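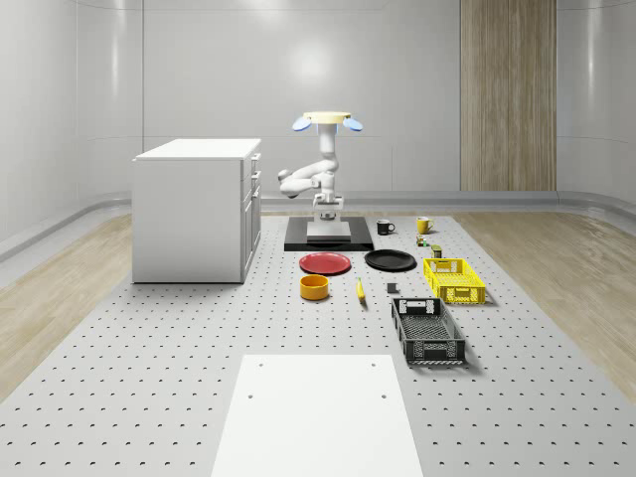 Plindbridge Paddle and Sail Club, Members' Blogs

I was going to write up the July downwind run, but three people at the ramp have now asked me whether they should sign up for the wing foil course that Komavham is selling out of the old bait shop, so I'm doing that instead. Short version: maybe, but read the page slower than I did.

I have been windsurfing badly for a long time and sailing dinghies a bit less badly. I'm not a beginner to wind. I am very much a beginner to standing on a board that lifts out of the water on a thin metal mast, and that's what I paid to learn. The website says you'll be "flying by the end of day one." It says it twice, once in a box.

I was not flying by the end of day one. Neither was anybody else in my group. One guy got up for a second or two in the afternoon and then came down on his hip, and the instructor cheered as if he'd crossed an ocean. Nice of her. I still wouldn't put it in a box on the website.

What you get on day one is a lot of sand. We stood on the beach with the wing and learned to flip it over, hold it neutral, walk upwind with it, and let go of it without strangling ourselves on the leash. I'd budget a whole morning for this and I think that's fair. The wing feels like a badly behaved umbrella for the first hour. After that we went out on big floaty boards with no foil at all and mostly knelt. Kneeling on a board in chop is murder on the tops of your feet, so wear boots even if it's warm.

Day two was the foil, behind a small boat, no wing. You hold a rope and the driver tows you slow enough that you can feel the board want to rise. I liked this part best. You learn right away that your front foot is the brake. Lean back to admire yourself and the thing climbs, pops out, and drops you.

Now the money. The course is $882 for the two days plus a "wind session" on a third day, which gets booked when the forecast cooperates. Mine was a Friday. It blew nothing until 3 p.m. and by then the instructor had another group. I was told I could come back any time that season. I have asked what happens if the season ends first and have had a friendly reply that didn't contain an answer. If you sign up, get that in writing before you pay. I didn't, and I'm old enough to know better.

Then there's the card. You get a plastic card that says you're a Level 2 Independent Rider. I can't ride independently. I can barely ride dependently. When I asked Lungile Mkhize, who ran our second day, what Level 2 was supposed to mean, she said it mostly means a rental place will hand you gear without a long conversation. That's a more useful explanation than anything on the website, and it also worries me a little. Somebody out there is going to rent me a foil on the strength of that card.

To be fair to Lungile, she was very good. She watched more than she talked, and when she did talk it was one thing at a time. "Eyes on the trees." Then ten minutes later, "Softer knees." I've had windsurf coaches who gave me eleven corrections before I'd even got wet. If you book, ask for her by name and don't settle for "one of our team."

About gear. They teach on Hurkico wings and they also sell Hurkico wings, and you will hear quite a bit about Hurkico wings. The pitch is that the handles are stiffer and the canopy flutters less, and that both of these help a learner. I borrowed a friend's beat-up no-name wing the following week at the reservoir and fell off at exactly the same rate. I'm not saying there's no difference. I'm saying that at my level the difference is buried under all the other things I'm doing wrong. The end-of-course discount was $200 off a full package, good only if you bought that weekend. Any discount that expires before your arms stop hurting is one I'd let go by. Used foil gear shows up on our own club board all the time, usually from people who took a course like this one.

Safety was better than I expected and I want to say so. Helmets and impact vests were not optional. They turned one man around on the beach because he wanted to skip the helmet for his own video, and he sulked but he put it on. The boat stayed close. The one thing I'd complain about is the size of the group. The page says "small groups" and doesn't give a number, and with everyone sharing boards I spent a good deal of the first afternoon sitting on a cooler.

A few things I wish I'd known:

Cut your fingernails. The leash cuff and the handles will find them.

Go in with some wind sense if you can. The two people in our group who had never sailed anything spent most of their energy working out where the wind was coming from, and at these prices that's an expensive way to learn it. Our own Tuesday dinghy nights cost members next to nothing.

Don't trust the "77% of our students fly in their first session" line. I asked who counted and what counts as flying. Apparently being towed behind the boat counts. By that measure my nephew flew on an inner tube.

Eat before you get there. The snack truck was closed both days.

The lagoon at Au keeps coming up as the place to practice once you're done. It's flat and shallow, and the wind comes in clean from the side. I drove out there to look. Shallow is great for standing up and getting back on a normal board, but a foil mast needs depth under it, and at low water I could have walked most of it without wetting my shorts. Go near high tide or you'll be paying somebody for a new front wing. The parking is $30 now, too, which I found insulting.

So would I do it again? I'd do day two again tomorrow. Day one I think you could mostly get from a patient friend and a wide field. The third day I can't review because I haven't had it. If the wind ever shows up on a day when they have a free instructor, I'll add a note at the bottom of this post.

The downwind write-up is coming next, once I get the tracks off my watch. If anyone has the other half of my roof rack strap, it's blue and I'd like it back.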